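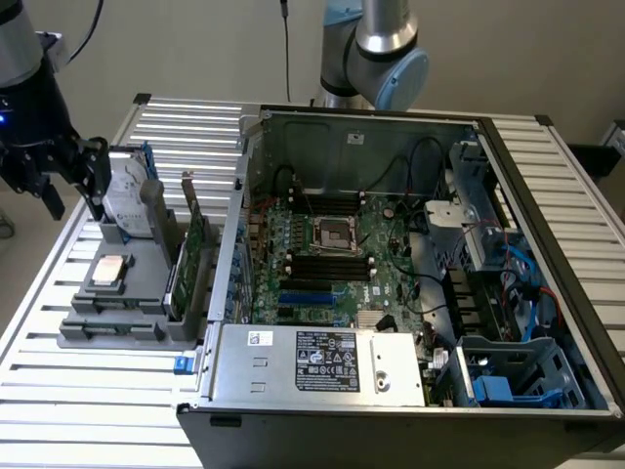

Salma Benkirane wrote to me after my last post to say that she didn't see the point of keeping every photograph you have ever taken, and that if I couldn't name ten I'd miss, I should let the whole lot go and take up gardening. I laughed out loud at that over my toast, and then I thought about it for the rest of the week, which I suspect was what she wanted.

I do have far too many. I've been saying so on this blog for years, in between the posts on marmalade and the ones on my knees, and every winter I promise myself I'll sit down and sort them. They live on old computers, on discs in paper sleeves, on a couple of memory cards in the button tin, and on a hard drive that I have carried through three house moves wrapped in a tea towel. (A good tea towel as well, one of the linen ones from Gestel, so you can tell how seriously I take it.)

Well, this year I did sit down. I began in July, when it was too hot to be outside after lunch and the back bedroom was the coolest room in the house, and I gave it an hour each afternoon with the curtains half drawn. I thought I'd be finished by the time the plums were ready. The plums have been jam for weeks and I'm still somewhere in the middle of my mother's seventieth birthday.

The trouble is that you can't just look at them. I'd open a folder meaning to throw out the blurry ones, and there would be my father asleep in a deckchair with his mouth open, and his hat on his stomach, and next to him the corner of that awful green table we had, and off I'd go. Where did the table end up? Did my brother take it? I rang him to ask and we talked until it was dark, mostly not about the table. He did take it, as it happens. He keeps paint on it.

There were 23 pictures of the same sunset over the bay at Mutari. I remember taking them. We had walked up from the harbour with bread and some cheese that had gone soft in the bag, and I was quite sure at the time that each sunset was better than the one before it. They are all the same. I kept two, and then I went back and kept a third, as it had my friend Theerawat's elbow in it and he was the one who carried the cheese.

I sent him that one. Theerawat Sombatkul is not a man who answers letters, or emails, or the telephone if he can help it, but he answered this within the afternoon with a list of everything we'd eaten on that trip, including a fish stew I had completely forgotten, and a grumble about the boots I'd told him would be fine. So that was one elbow that earned its keep!

I've been trying to work out what I'm really keeping, and I think it's mostly the edges. The middle of the picture is nearly always somebody standing still and smiling because I told them to. But behind them there's the old kitchen wallpaper, or the calendar from the butcher's, or the neighbour's cat who came in each morning at half past seven as though he paid rent. I'd never have thought to photograph the wallpaper. I didn't even like it. Now I could look at it all day.

Some of it has gone, I should say, and I haven't minded as much as I expected. The discs were the worst. A few of them simply wouldn't open, however long I sat there listening to them whirr, and one had been keeping a cup off the windowsill for so long that it had a ring on it. I'd written "Christmas, BEST ONES" across the label in my nicest handwriting, too. I don't know which Christmas. I've put it back in its sleeve, which I know is silly.

My rules, such as they are, have changed as I've gone along. At first I was very strict and gave every picture a name and a year. Then I got to my niece's school concerts and found I couldn't tell one autumn from the next, so those are in a folder called Recorders. There is one called Beyene, which is the café where we all used to meet on rainy mornings, and it has nothing in it but people looking at menus. There is one called Don't Know Who, and if any of my cousins are reading, please come and have a look at it, as there's a very cheerful man in a waistcoat who turns up at 2 different weddings and seems to know everybody.

I've also started copying things out twice and giving the second lot to my brother, who has put it in the drawer under the paint table. I ought to have done that years ago. I'm told this is what sensible people do, and that very sensible people have another copy somewhere else again, but one step at a time.

As for Salma's ten, I did try. I got a pencil and the back of an envelope and wrote them down without looking at anything, just from memory, with the kettle on. I ended up with 11. My father in the deckchair was the first, and the elbow got in, and so did one of my mother shelling peas on the back step that I could see perfectly clearly in my mind, down to the chip in the colander.

I've been through every folder since and I can't find the peas. I'm beginning to wonder if I ever took it. It's staying on the envelope, though, and the envelope is on the fridge, next to the dentist's card and Salma's seed list. She says broad beans can go in before the frost if I'm quick about it.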